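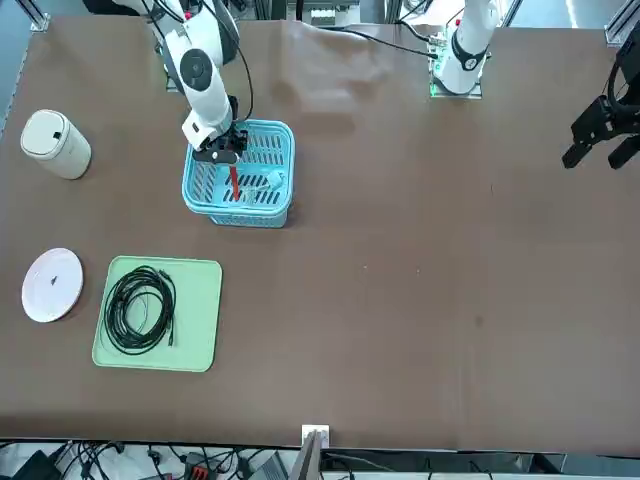
Grolindale amplía a 50 municipios su servicio de préstamo de material escolar y doméstico

La cooperativa abre en noviembre un nuevo almacén en el polígono de Budley y mantiene la cuota familiar del curso pasado

NOTA DE PRENSA

La cooperativa de consumo Grolindale pondrá en marcha en noviembre la segunda fase de su programa de préstamo, que hasta ahora funcionaba solo en la comarca y que pasará a atender a familias de 50 municipios. El servicio permite retirar material de papelería, pequeños utensilios de cocina, cajas de almacenaje y juegos de mesa por periodos de hasta 3 meses, con posibilidad de renovación si no hay lista de espera.

El programa cerró su primer curso con 601 hogares inscritos. De ellos, 123 se dieron de alta en el último trimestre, coincidiendo con la apertura del punto de recogida de la estación de autobuses. La cooperativa prevé que las nuevas altas lleguen sobre todo de localidades pequeñas que no cuentan con comercio de este tipo y cuyos vecinos tenían que desplazarse para hacer cualquier compra.

El nuevo almacén ocupa una nave que estaba sin uso en el polígono de Budley. Allí se recibirán las devoluciones, se revisará el estado de cada artículo y se prepararán los lotes que salen hacia los puntos de recogida. El mostrador de atención al público abrirá de 10:00 a 14:00 y de 16:30 a 19:00. Las devoluciones podrán dejarse también fuera de ese horario en el buzón de la entrada lateral, siempre que vayan en su bolsa y con la etiqueta puesta.

La gestión de reservas se hará a través de Plirer, la aplicación que los socios ya utilizan para los pedidos de alimentación. Quienes no dispongan de teléfono móvil podrán reservar en el mostrador o rellenar el impreso en papel que se entrega en las bibliotecas adheridas. En ambos casos el plazo de preparación es el mismo.

La cuota familiar no cambia respecto al curso anterior. Los centros educativos pueden acogerse a la modalidad Pant, pensada para aulas completas, que incluye el transporte de ida y vuelta y una reposición de material fungible por trimestre. Las asociaciones sin ánimo de lucro con sede en alguno de los municipios atendidos tienen acceso a esta misma modalidad previa solicitud por escrito.

Grolindale recuerda que los artículos dañados por el uso normal no generan ningún cargo. En caso de pérdida, el socio puede reponer el objeto por otro equivalente o abonar el importe que figura en la ficha de reserva. Los juegos de mesa a los que les falten piezas se retiran del catálogo hasta que se completan.

Las inscripciones ya están abiertas. Para formalizar el alta es necesario presentar un documento de identidad y un justificante de domicilio. Los hogares inscritos el curso pasado no tienen que repetir el trámite, aunque sí deben confirmar en qué punto de recogida desean recibir sus lotes. Si no lo hacen, se les mantendrá el que tenían asignado.

Sobre Grolindale

Grolindale es una cooperativa de consumo formada por hogares y pequeños establecimientos. Además del programa de préstamo, gestiona un grupo de compra de alimentación y un taller de reparación de pequeños electrodomésticos.

Contacto para medios

Departamento de comunicación de Grolindale
Polígono de Budley, oficina de la planta baja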